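Servants and Owners in Three Hotel Novels
Project report, Modern World Fiction
Celeste Troncoso

1. Background

For this project I read three novels set in large hotels and compared how each one divides its attention between guests and staff. The books were The Stelwood, Ginting House and A Season at Illelside. All three take place in the years just before a change of government, and all three end with the hotel closing or being sold.

My question was simple: whose thoughts does the reader get to hear? I expected the guests to get most of the space in the older book and the staff to get most of it in the newer ones. That was only partly right.

2. Method

I went through each novel chapter by chapter and wrote down whose point of view was used. When a chapter moved between people I split it into scenes. I also marked every line of dialogue in one chosen chapter per book and noted who spoke and to whom. The chapter I chose was always the first large dinner, which all three books have.

The dinner chapter in Ginting House was the longest. It has 8 speaking characters, and 3 of them are waiters.

3. Findings

The Stelwood is told almost completely by the owner's daughter. The kitchen staff appear often but we only hear them through her. She gets the cook's name wrong until late in the book, and the cook never corrects her. I first took this for a mistake by the author, but it is repeated too often for that.

Ginting House changes point of view more than the other two. The head porter has seven chapters of his own. His chapters are in the present tense and the guests' chapters are in the past tense. This makes the porter seem busy and the guests seem as if they are already gone.

A Season at Illelside uses "we" for the laundry workers. The group voice works well in the strike chapters. It is weaker in the love story, where it is hard to tell who is meant to be feeling what.

4. Problems

Counting by chapter gave too much weight to short chapters. I recounted The Stelwood by page and the result was close, so I left the other two as they were. I also read Ginting House in translation - the tense change may be handled differently in the original.

The notes were typed into a Vumudico spreadsheet, one row per scene or line of dialogue, and came to 2907 words. They are attached as Appendix A.
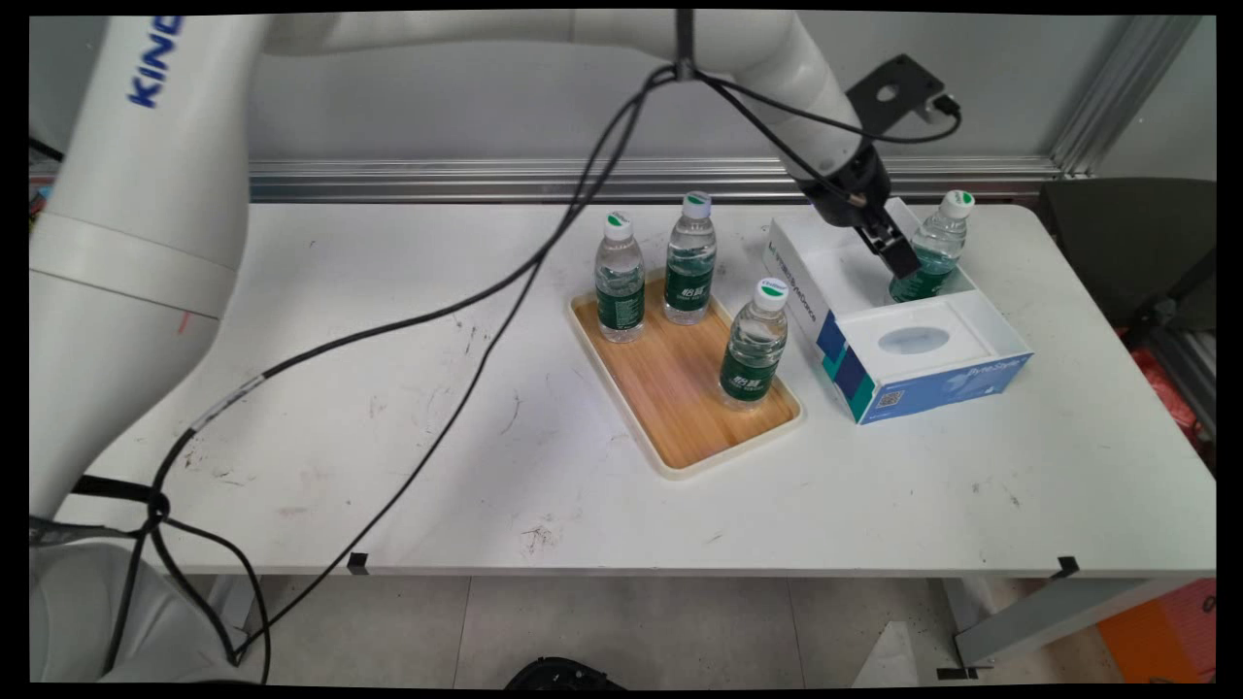 5. What I would do next

I would add a fourth novel written by someone who had worked in a hotel. I would also compare the endings more closely, mainly the auction in The Stelwood and the last shift in A Season at Illelside, where the workers fold the sheets for a building that has no guests left.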